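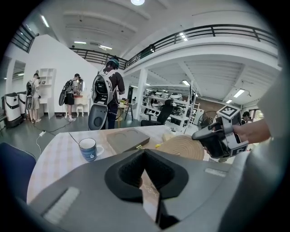 Phong La would like it known that pouring tea is a good deal harder than it looks when you are doing it with a pair of grippers in place of your own fingers, and that laying a table for two is harder still. It took Phong the better part of a morning to get a mug down onto its coaster without a bump, and by then, Phong reports, the wrists were complaining and the whole bench was cheering along.

This is how the Heveo project has been spending its August, in the big hall at Westunau with the gallery running round the top. The idea is a simple one, even if the doing of it takes patience. Nobody sits down to write out, line by line, how a table ought to be cleared or a shelf tidied. A person picks up a gripper in each hand and does the job, slowly and properly, and the grippers keep a record of how they were moved and what was in front of them as they went. Those recordings are then handed over to the people who teach the robots, and with enough of them (and it does need a great many) a machine can start to have a go at the same job by itself.

The sessions are run by Unska, who put out a call in the spring for people with steady hands and no particular experience, and were rather taken aback to get 237 replies. From those they have drawn up a list of 29 regulars, among them a retired pastry cook, two sisters who used to pack glassware, and a good number of students glad of the summer work. Everyone gets a morning of practice before anything counts, and there is a kettle on from half past eight, which we were kindly invited to make use of and did.

Filippos Tzavaras, who looks after the timetable, told us that the hardest thing to teach newcomers is to stop being quick. People who have cleared a table every day of their lives want to sweep everything up in one go, he said, and you have to ask them, ever so gently, to do it again as if they were showing a small child. He also likes them to make the odd mistake and put it right, because a robot that has only ever been shown perfect work has no notion of what to do when a spoon slides off the edge. "If you drop it, pick it up and carry on," he said. "We keep those ones. I'm very fond of those ones."
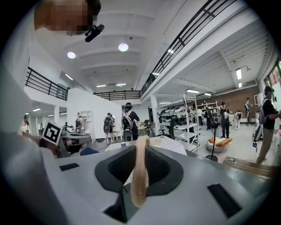 Grippers in hand at the Heveo sessions in Westunau, with other people at work across the hall.

The aim is to have 3000 finished demonstrations before the hall goes back to its usual bookings, and at the last tally they were comfortably past halfway. Kitchen and dining jobs have come first, as those were what most people felt at home with, and the next batch will be given over to folding, sorting and putting away. There was some lively talk over lunch about whether fitted sheets should be on the list at all. Feelings ran quite high, and the matter has been left open for the time being.

Some of the jobs will also be tried by remote control later on, with the person sitting at one end of the hall and the robot at the other, so that the two ways of teaching can be set side by side. The Stępień workshop is lending a hand with that part, and hopes to have its controls ready once the folding is out of the way.

Anyone who would like to have a go can still put their name down for the reserve list at the Unska desk, just inside the main door, between nine and four. Bring flat shoes and something to eat.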